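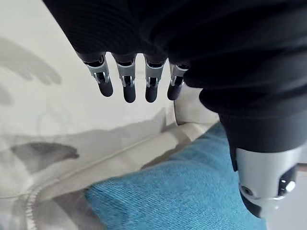 El canalé es el tejido con el que más trabajamos en el taller de Kumness, y esta página de la galería está dedicada al negro. Es el color que más nos piden y el más difícil de enseñar, porque en una foto oscura el relieve se pierde y todo parece una tela lisa. Sobre un fondo claro se aprecia mejor: el acanalado es fino y corre en horizontal, la tela cae suelta y a la derecha se recoge en varios rollos redondeados, unos encima de otros. Conviene fijarse en esos rollos antes de elegir el largo de una manga o de una funda, ya que muestran cómo se acumula el canalé negro cuando sobra tela.

Canalé negro, fino. Pliegues suaves, con caída.

La galería la lleva Áine Lynch, que también prepara los patrones. Las páginas se ordenan por color y dentro de cada color por grosor del canal. De momento está publicado el negro fino. El gris y el crudo están pendientes y se subirán en febrero, junto con el negro de canal ancho.

Sobre el corte

Con el canalé fino cortamos siempre las mangas en tubo, con una sola costura. El sentido del canal se decide antes de cortar. Si va a lo ancho del brazo, la manga se pliega con facilidad y se puede subir y bajar sin que se marque. Si va a lo largo, queda más recta y se recoge peor. Para fundas sueltas preferimos la primera opción - es la que recomendamos a quien no lo tiene claro.

El largo estándar es de 60 cm. Hay quien pide más para que la tela quede recogida en el extremo, y quien la quiere justa. Las dos cosas se pueden hacer, pero hay que indicarlo en el pedido. El borde puede ir con dobladillo sencillo o con puño doble.

Referencias

302 - Canalé negro fino, línea Gostley. En tubo o por metros.
Acabado del borde: dobladillo de 2 cm o puño de 3 cm.
Hilo: negro, del mismo tono.
Muestras: se envían por correo, una por color.

Lavado

A mano o en programa corto, con agua fría y del revés. No usar secadora. El negro se lava aparte las primeras veces. Se seca en plano, sin pinzas, porque la marca de la pinza tarda en irse del canalé. No hace falta plancha.

Pedidos y dudas

Los pedidos se recogen en el taller o en la tienda de Scanlon, en la calle Kesside, por las mañanas. Para mangas a medida necesitamos el contorno en la parte más ancha, el contorno en el extremo y el largo total. Si la manga tiene que cubrir una pieza con partes que sobresalgan, es mejor traerla o mandar un dibujo con las medidas.

No hacemos cambios en las piezas cortadas a medida. Las de largo estándar sí se pueden cambiar si están sin usar.

Página actualizada el 23 de noviembre de 2023.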